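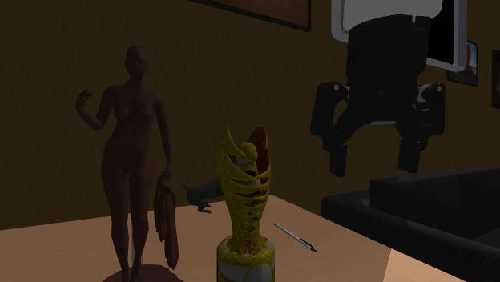 格闘技観戦広場 > 国内団体・運営の話題 > Vostutgateの配信がCilteckに移る件、みなさんどう受け止めてますか

投稿者:夜更かし観戦組
こんばんは。ふだんは試合の感想ばかり書いている者ですが、今夜は運営のほうの話をさせてください。長くなりそうなので、お茶でも飲みながら読んでもらえるとうれしいです。

もうご覧になった方も多いと思いますが、Vostutgateの公式サイトに、9月の大会から生配信をBriltardからCilteckに切り替えるというお知らせが出ましたね。併せて地方大会が年6回から2回になること、チケットの取り扱いがEtimのアプリに一本化されることも載っていました。見出しは「新たな成長段階へ」となっていて、文章もずいぶん立派なのですが、何度読んでも肝心のところがふわっとしていて、昼休みに読み、帰りの電車で読み、風呂上がりにまた読んで、結局この時間にここへ書いています(明日も早いのに!)。

私が引っかかったのは過去試合の扱いです。Briltardには今335試合のアーカイブがありますよね。ところがお知らせのいちばん下、問い合わせ先のすぐ上あたりに、Cilteckへ移すのは243試合と書いてあるんです。残りがどうなるのかは一言もありません。消えるのか、後から追加されるのか、Briltardに残るのか。

私は地方の小さな会場の試合を見返すのが何より好きで、第一試合の新人が緊張しすぎて入場曲より先に歩き出しちゃう回とか、ああいうのをまた見たいんです。タイトルマッチはどこに行っても残るでしょうけれど、あのへんは真っ先に外されそうで、心配しています。

何かご存じの方、あるいは単に同じ気持ちの方、書き込んでいってください。

投稿者:リングサイド弁当
夜更かしさん、スレ立てありがとうございます。私もお知らせを読んで、もやもやしたまま夕飯の支度をして、味噌汁に味噌を入れ忘れました。

アーカイブのことは気づいていませんでした。下のほうまで読んでいなかったです。私は地方大会のほうで頭がいっぱいになってしまって。うちの県の体育館には毎年来てくれていて、私が格闘技を見るようになったのもあの大会がきっかけなんです。子どもが学校でもらってきた割引券で、ついて行っただけのつもりだったのに、帰りには私のほうがタオルを買っていました(子どもは途中で寝ていました)。

年2回となると、うちの県はたぶん入らないでしょうね。配信で見られるからいいじゃないかと言われるかもしれませんが、体育館の床が響くあの感じや、売店のおでんの匂いは画面からは来ませんし、何より最初の一歩になる場所がなくなってしまうのが寂しいです。配信に加入してまで見ようと思う人は、もう好きになっている人ですもの。

投稿者:損益分岐点
水を差すようで申し訳ないのですが、私は今回の発表、わりと前向きに見ています。反対意見もあったほうがスレとして面白いでしょうし、少し書かせてください。

仕事でイベントの会計を見ていたことがあります(格闘技ではありません)。地方の興行は、外から見るよりずっとお金がかかります。リングの運搬、設営の人手、選手と関係者の宿、会場費、医療スタッフの手配。客席が埋まって見えても、それで赤字ということが普通にあります。Vostutgateの地方大会がどうだったかは決算を見たわけではないので断言しませんが、年6回をあの入場料で続けていたのは相当がんばっていたと思いますよ。

配信も同じです。Briltardさんは長年よくやってくれましたが、海外からの視聴がまともにできなかったでしょう。選手が海外の大会に呼ばれるかどうかは、向こうの担当者がその選手の試合を見られるかどうかに左右されます。Cilteckなら同じ画面で海外の人も見られる。そこは選手にとって本当に大きいはずです。

アーカイブの件は、権利の整理が済んだものから出すという話ではないでしょうか。入場曲や会場の音楽の権利は、配信先が変わると取り直しになることが多いんです。意地悪で減らしているわけではないと思いたいですね。

投稿者:夜更かし観戦組
損益分岐点さん、ありがとうございます。こういう意見が聞きたかったんです。入場曲の権利のことはまったく頭にありませんでした。そう言われてみると、Briltardでも一部の大会だけ入場の場面で音が消えていましたよね。私、しばらく自分のイヤホンの故障だと思って、新しいのを買いました。

ただ、そうならそうと書いてほしかったなあ、というのが正直な気持ちです。「権利処理の済んだものから順次公開します」と一行あれば、私はこんな時間に起きていません。

投稿者:三階席のはしっこ
横から失礼します。私は損益分岐点さんの意見には半分賛成、半分反対です。

海外の人に見てもらえるのは確かにいいことです。そこに異論はありません。ただ、Cilteckって総合スポーツの配信サービスですよね。私はサッカー目当てで加入していたことがあるのですが、格闘技の棚は本当に奥のほうで、見つけるのにひと苦労でした。トップページは人気競技でいっぱいで、検索しても関係ないハイライトばかり出てくる。Briltardは画面は古くさいけれど、開いたらもうVostutgateの対戦表が出ていて、あれはあれで居心地のいい場所だったと思うんです。昔ながらの商店街の店が、大きなショッピングモールの上の階に移るような感じといいますか……。

それから実況です。Briltardの実況と解説は、しゃべりすぎない、でも黙りすぎない、あの加減が絶妙でした。若い選手の所属ジムのことをよく調べてあって、負けた選手のことも必ず何か一つ褒めてから次に行く。お知らせには実況陣のことが何も書かれていなくて、私の心配はアーカイブよりもそちらです。

投稿者:損益分岐点
三階席さん、実況の件は私もまったく同感です。あの解説があったから、寝技の攻防が見られるようになりました。それまでは二人で床に寝ているとしか思っていなかったので……。

棚の奥の件ですが、これは団体側がどれだけ交渉できたかによると思います。専用ページがもらえているなら、お気に入り登録しておけば済みます。もらえていないなら、たしかに厳しい。そこは私も楽観しすぎていたかもしれません。

投稿者:ミット持ち十年
はじめまして、いつも読むだけでした。趣味でジムに通っていて、そこにVostutgateの前座に出ている子が何人かいます。誰かは書きませんのでご容赦ください。

選手側の空気を少しだけ。ジムの中でも受け止めはばらばらです。上のほうで試合をしている選手は、海外に見てもらえると喜んでいます。一方で、デビューしたてや、これからという子たちは顔が曇っています。地方大会は、その子たちが試合をもらえる場所だったんですよ。年6回が2回になれば、単純に出番が減ります。練習だけしていても、試合の感覚はどうしても育ちません。先輩方は他団体にも出ればいいと言いますが、所属の契約で自由に出られない子もいます。

損益分岐点さんのおっしゃる、お金がかかるという話もよくわかるんです。減量明けのあの子たちが会場のロビーで手売りのチケットを数えているのを見ていると、楽な商売ではないなと感じます。だからこそ、減らす代わりに何を用意するのかを知りたいんですよね。小さなジムの中でやるような大会でもいいし、本大会の前座を増やすのでもいい。そこに触れていないのが、発表の中でいちばん残念でした。

それと、手売りチケットはEtimになるとどうなるのでしょう。選手が応援してくれる人に直接手渡すのは、収入の面でも気持ちの面でも大事なもので、アプリ一本化と聞いて皆ざわついていました。

投稿者:リングサイド弁当
ミット持ちさん、貴重なお話をありがとうございます。読みながら何度もうなずいてしまいました。

手売りの件、私も実は地元の選手から買ったことがあるんです。ジムに電話したら、ご本人が駅まで届けに来てくれて、改札の前で深々と頭を下げてくれました。その試合は判定で負けてしまったのですが、チケットの半券は今も手帳にはさんであります。アプリの画面だと、はさめませんねえ。

投稿者:改札前集合
Etimのことなら少しわかります。別のスポーツの観戦で使っています。

アプリの中に「分配」という機能があって、買った人がほかの人にチケットを送れるようになっています。ですから、選手がまとめて枠を持って、応援の人に送るという運用は仕組みとしては可能なはずです。ただ、受け取る側もアプリを入れて会員登録をする必要があって、ここでつまずく人が多いです。私も父に送ったとき、電話越しに登録を手伝って、終わったころには二人とも無口になっていました。

当日の入場は早いですよ。画面を見せるだけなので、列はどんどん進みます。電池だけは気をつけてください。試合前にSNSを見すぎると、入口で泣くことになります。私はなりました。

紙が完全になくなるかどうかは、お知らせでは「原則として」と書いてありますね。例外があるのかもしれませんし、問い合わせてみる価値はあると思います。

投稿者:場外乱闘禁止
まあまあ皆さん、ちょっと悲観しすぎではないですか?

Briltardになったときだって、このスレと同じような話をしていましたよ。「テレビでやらなくなったら終わりだ」「ネットなんて年寄りは見られない」と。それが今では居心地のいい商店街扱いです。慣れですよ、慣れ。私は画面がきれいになるだけでも大歓迎です。Briltardはいいところでいつもくるくる回り出して、戻ってきたらもうレフェリーが手を挙げている。あれで何回決着を見逃したことか!

地方大会も、減ったぶん一回ごとの対戦表が豪華になるなら、私は遠征してでも行きますよ。ついでに温泉にも入れるし。

投稿者:三階席のはしっこ
場外乱闘禁止さん、くるくるの件は否定できません。この前のメインイベントも、うちでは最終ラウンドの途中から紙芝居でした。

でも「遠征してでも行く」は、行ける人の話だと思うんです。私は家族の介護があって、日帰りできる会場でないと行けません。三階席のはしっこという名前も、すぐ抜けられる席をいつも選んでいるところから付けました。対戦表が豪華になるより、近くに来てくれるほうがありがたい人間もおりますので、そこは慣れの問題とはちょっと違うかなあと。

投稿者:場外乱闘禁止
三階席さん、すみません、それは考えが足りませんでした。自分が身軽なものだから、つい同じ調子で書いてしまいました。名前のわりに場外で乱暴なことを言いましたね。

画面がきれいになるのが楽しみだというのは引っ込めませんが、近場の大会が減るのは、たしかに取り返しのききにくい話ですね。

投稿者:三階席のはしっこ
いえいえ、とんでもない。画面がきれいになるのは私も楽しみですよ。くるくるしなければ、それだけで加入すると思います。

投稿者:夜更かし観戦組
一晩でこんなに書き込みをいただけるとは思いませんでした。仕事の合間に読んで、休憩室でにやにやしてしまいました。

改札前集合さんに背中を押してもらったので、団体の窓口に問い合わせを送ってみました。聞いたのは、移行しない試合が今後どうなるのか、実況と解説は続投なのか、選手の手売りチケットはどうなるのか、それから若手の出場機会についてです。ずうずうしいかなとも思いましたが、いつも楽しませてもらっているお礼も書きました(お礼のほうが長くなりました)。

自動返信には水曜日までに返事をくれると書いてありました。来たらここに、そのまま貼れる範囲で書きますね。

投稿者:損益分岐点
お疲れさまです。行動が早い。

ついでにもし追加で聞けるなら、Briltardの月額を年払いしている人への返金についても確認していただけませんか。私、この春に年払いにしたばかりなんです。偉そうに経営の話をしておいて、自分の財布のことは見落としていました。

投稿者:夜更かし観戦組
お返事が来ました。水曜日のお昼過ぎでした。丁寧な文面で、ありがたかったです。転載はご遠慮くださいとのことだったので、私の言葉でまとめます。

まずアーカイブ。移行するのは当面243試合で、残りは音楽や映像の権利を確認しているところだそうです。損益分岐点さんの読みどおりでした。ただ、公開の時期は約束できないとのことでした。Briltard側でいつまで見られるかは、Briltardに聞いてほしいと。

実況と解説は「調整中」。これだけです。

手売りチケットは、Etimの分配機能を使う方向で各ジムに説明するとのこと。紙については、事情のある方には当日窓口で対応を考えている、という書き方でした。

若手の出場機会については、「ご意見として担当部署に共有いたします」でした。うーん。

返金は、契約先のBriltardの規約によるそうです。損益分岐点さん、お力になれずすみません。

投稿者:損益分岐点
とんでもない、聞いていただいてありがとうございます。さっそくBriltardの規約を読みました。途中解約の返金なし、と小さな字で書いてありました。まあ、更新までは古い試合をせっせと見ることにします。おすすめの地方大会があれば教えてください。

投稿者:ミット持ち十年
問い合わせ、本当にありがとうございました。ジムでも話題にしておきます。「共有いたします」でも、聞いている人がいると伝わるだけで違うはずです。

ひとつだけ反対のことを言うと、実況の「調整中」は、あまり悪く取らなくてもいいかもしれません。決まっていないうちは、続ける場合でも書けないでしょうから。

投稿者:三階席のはしっこ
私は逆に、続けるなら真っ先に書くだろうと思ってしまう性分なんですよねえ。ここは意見が分かれたままでいいと思います。外れてくれたら喜んで謝りに来ます。

投稿者:リングサイド弁当
損益分岐点さん、それならぜひ、うちの県の体育館の回を見てください! 第二試合が名勝負なんです。どちらの選手もへとへとで、最後はお互いに寄りかかるようにして殴り合って、ゴングが鳴ったあとにそのまま抱き合うんですよ。解説の方が少し黙って、それから「いい試合でした」とだけ言うんです。県名を書くと住んでいるところがばれてしまうので、個別メッセージで送りますね。

投稿者:損益分岐点
届きました。今夜見ます。

投稿者:改札前集合
その回、私にも教えてください。あとEtimの登録でつまずいた方は、このスレに書いてくだされば、わかる範囲でお答えします。父で鍛えられましたので、気は長いほうです。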